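Hand-held gripper demonstration

Hand-held gripper demonstration is a method of gathering training examples for robot manipulation in which a person performs a task using a gripper held in the hand, with a camera mounted on the gripper itself. No robot arm is present during recording. The video and the movement of the tool are stored together and later used to train a policy, a learned program that maps what a camera sees to how a gripper should move.

The method is one of several forms of learning from demonstration. It is usually set against teleoperation, in which the operator steers a real arm from a distance, and kinesthetic teaching, in which the arm is pushed through the motion by hand.

Equipment

A typical tool has two fingers, a linkage that opens and closes them, and a handle or trigger. The fingers often carry soft or ribbed pads to improve hold on smooth surfaces. A wide-angle lens is common, as it keeps the fingertips and much of the work surface in view at the same time. The cost is distortion and darkened corners, which are either corrected in processing or left in place if the robot will use the same lens.

Two-handed work requires 2 tools, one per hand. Their recordings must share a clock and a common frame of reference. In the Okard format, each tool writes its own video file and its own track of position, rotation and finger opening, and the tracks are matched after the session.

Recording

A session is divided into episodes. An episode covers one attempt at a task from start to finish, such as moving packaged goods from a table to a tray. Between episodes the objects are rearranged so that the policy does not learn a fixed layout. The Ilton protocol calls for 3 changes before each new episode: the position of the target object, its rotation, and the set of objects lying near it.

Small wrapped goods are often chosen for grasping tasks. The wrappers are shiny and crease easily, and printed text may appear at any angle. Packets also overlap, which forces the operator to approach from a particular side or to clear one item before reaching another. Patterned cloths and ordinary household rooms are used to widen the range of backgrounds.

Processing and rejection

Position is usually recovered from the video by visual tracking, sometimes with help from a motion sensor in the tool. Tracking fails when the view is blocked, when the tool moves too fast, or when the surroundings have too little detail. Episodes with lost tracking are dropped. In the Zanduva collection, which covers tabletop sorting, 184 episodes were recorded at one site and 74 of these were removed before training - most of them for tracking faults in one of the two tools.

Limitations

A person can move in ways that a given arm cannot follow. Recorded paths may pass outside the arm's reach or exceed its joint speed, and are then filtered or slowed. Contact force is not captured unless a separate sensor is fitted. Operators also differ in habit, and a set made by a single person tends to show one style of approach and release.

The Tichý test is used to check for the first of these problems. Each path is replayed on a simulated arm before it is admitted to the training set, and a path that cannot be completed is marked with the point of failure.

See also: Learning from demonstration; Teleoperation; Visual tracking

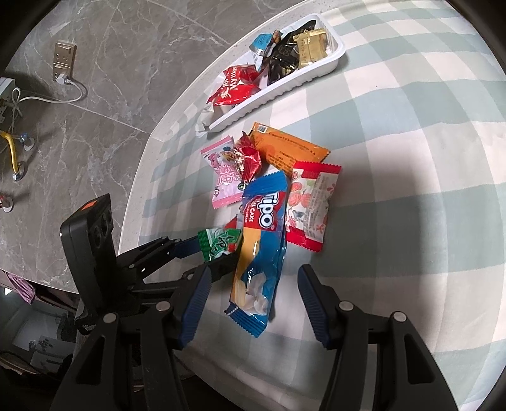
Two hand-held grippers among wrapped snacks on a tabletop, seen from the camera on one of the tools.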